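Flistura busca participantes para la jornada de puertas abiertas de Hesthorpe
Convocatoria abierta – 26 plazas – octubre
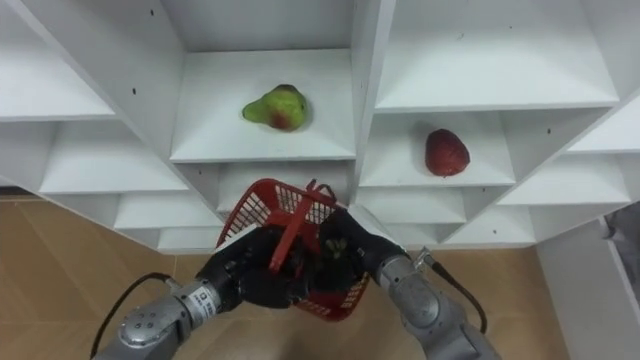 Siwan Jarman pregunta si hace falta saber programar para apuntarse. No hace falta. En la edición anterior entró gente de almacén, de comedor escolar y de una residencia de mayores, y son los perfiles que más nos interesan también este año.

Qué es
Una jornada de demostración en nuestro taller de Hesthorpe. El equipo Sondar trabaja con dos brazos, una cesta y una estantería de cubículos, y la tarea es recoger fruta y verdura y colocarla donde se le pide. Los participantes ven el trabajo de cerca, proponen encargos y después rellenan un cuestionario. Las respuestas se usan para decidir qué tareas se preparan durante el invierno.

Qué se hace
La visita dura 3 horas, con una pausa. Primero hay una explicación corta en la sala de Sandberg, en la planta baja. Luego se pasa al taller en grupos de 5 personas y cada grupo asiste a una sesión completa de recogida. En la segunda parte, cada participante da por escrito dos encargos sencillos, del tipo «deja la pera en el estante de en medio», y el equipo los ejecuta en el orden en que llegan. Puede que alguno no salga. Interesa saber cómo pide las cosas alguien que no trabaja con nosotros, así que no damos una lista de frases.

Al terminar hay un turno de preguntas con las dos personas que manejan el sistema ese día.

A quién buscamos
– Mayores de edad, residentes en la zona o con posibilidad de desplazarse.
– Personas que hagan compra, reposición o preparación de pedidos, en casa o en el trabajo.
– Personas con movilidad reducida. El taller no tiene escalones y el baño es adaptado.
– No pueden participar empleados de Flistura ni sus familiares directos.

Se pide calzado cerrado. Durante las sesiones hay que quedarse detrás de la línea marcada en el suelo. Quien tenga el pelo largo debe llevarlo recogido.

Qué ofrecemos
La participación no es un empleo y no genera relación laboral. Se paga el transporte público de ida y vuelta contra presentación del billete, y hay comida ligera en la pausa. Indicad las alergias en el formulario. Cada asistente recibe además el resumen de resultados cuando esté cerrado.

Cómo apuntarse
El formulario está en la página de la jornada. Pide nombre, un teléfono, la franja preferida (mañana o tarde) y un par de líneas sobre el trabajo o la actividad habitual de cada uno. No enviéis currículum. El plazo se abre el 16 de agosto de 2024 y se cierra cuando se completen las plazas – después queda una lista de espera. Confirmamos por teléfono, también a quienes no entren.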